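ok small thread about table tennis paddle cases because I have now bought too many of them and I need to put this information somewhere

1/ background: I started playing again in February after a very long break. the club is in the basement of the Ashour building, 2 tables, one good ceiling light, one bad one. everybody fights for the table under the good light

2/ for the first month I carried my paddle in a tote bag with my keys. do not do this!! the rubber got a long scratch on the forehand side and I still hear about it from my doubles partner every time I miss a flick

3/ so, case number one. a plain rectangular box type from Plinska. super sturdy, you could stand on it (I did, by accident, paddle survived). but it takes up half my backpack and the zipper sounds like somebody sawing a pipe. it lives in the closet now with the winter hats

4/ case number two was a soft drawstring sleeve that came free with a paddle. it's a sock. it is a sock for a paddle. moving on

5/ case number three is the paddle-shaped kind and this is where I got happy. the round part for the blade, the skinny part for the handle, no wasted room. slides right down the side of my bag next to the water bottle

6/ people asked about fit. if you have a long penhold handle or one of those big flared ones, measure first. mine is a regular flared shakehand and the zipper closes fine, but my partner's has an extra grip wrap on it and we had to kind of massage it in there

7/ also people asked about two paddles in one case. you can, I guess? put a sheet of something soft between the rubbers or they stick to each other and you peel them apart at the table looking like you're opening a cheese slice

8/ color matters more than I expected. my bag is black inside, and a black case in a black bag under the bad ceiling light is a scavenger hunt. get a red one. get an orange one. get anything

9/ and pockets! an outside pocket is the thing I'd pay extra for. balls go missing constantly, and if they ride around in the bottom of the bag they get squashed under a shoe and then you've got an egg. mesh is best because you can tell at a glance if you remembered them
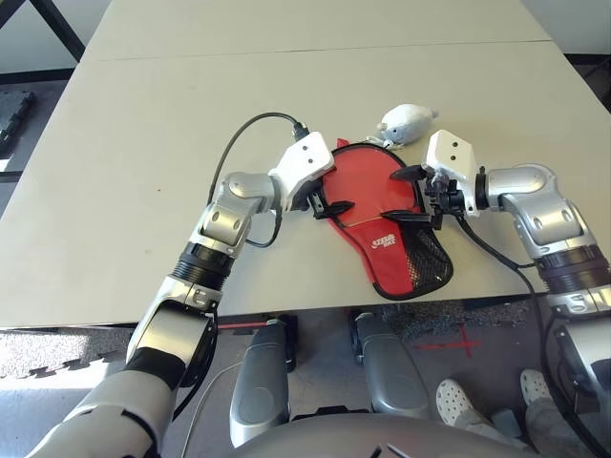
10/ piping around the edge is nice too, it gives the whole thing a bit of a spine so it doesn't fold in half when you grab it by the handle end. I didn't care about piping before this year. look at me now

11/ cleaning: damp cloth, mild soap, leave it unzipped overnight. please don't put it in the dryer. I've read one review from a guy who did and it came out the shape of a potato chip

12/ and wipe the paddle before it goes in. chalky dust from the floor gets on the rubber, then it gets on the lining, then it goes right back on the rubber next time. I keep a little sponge in a sandwich bag. the sandwich bag is also from February, I should probably change it

13/ somebody in the replies wants to know if you should leave the paddle in the car. no! summer heat is bad for the glue. bring it inside with you like a pet

14/ next up is shoes, I've been wearing my old running ones and sliding all over the place. if you've got wide feet and play on a painted concrete floor, tell me what you wear. budget is 74 dollars and I'm not going over it again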